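Bodside Practice Mute for French Horn

I've been through more practice mutes than I care to admit, so when I decided to stock just one in the shop it had to be one I'd happily use myself at 6 in the morning with people asleep next door. The Bodside is that mute!
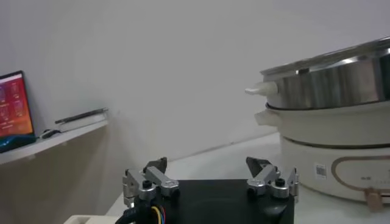
It weighs 96 grams, so the bell doesn't droop when you're playing off the leg, and the cork comes in 3 strips that you can sand down to suit your own horn. Go gently with the sandpaper, please – I took far too much off my first one and had to send for new cork.

What I like most is the low register. Plenty of practice mutes give up somewhere below the stave, but this one still lets me get a proper pedal note out (a bit stuffy, I'll grant you, but it's there). Tuning runs slightly sharp up top. There's a little sliding tube inside that sorts most of it, and I leave mine pulled out nearly all the way.

If you've tried the Prolix, you'll find this one blows more freely and is a touch louder. For hotel rooms I'd still pick the Prolix. For an hour of Kopprasch at home, Bodside every time.

Fits most double horns, fixed or screw bell. Descants with a very narrow throat might need the smaller cork set, so drop me a line before ordering if you play one.

Price: £40, with a drawstring bag
Spare cork set: £3
Postage: free in the UK, and the next batch arrives in December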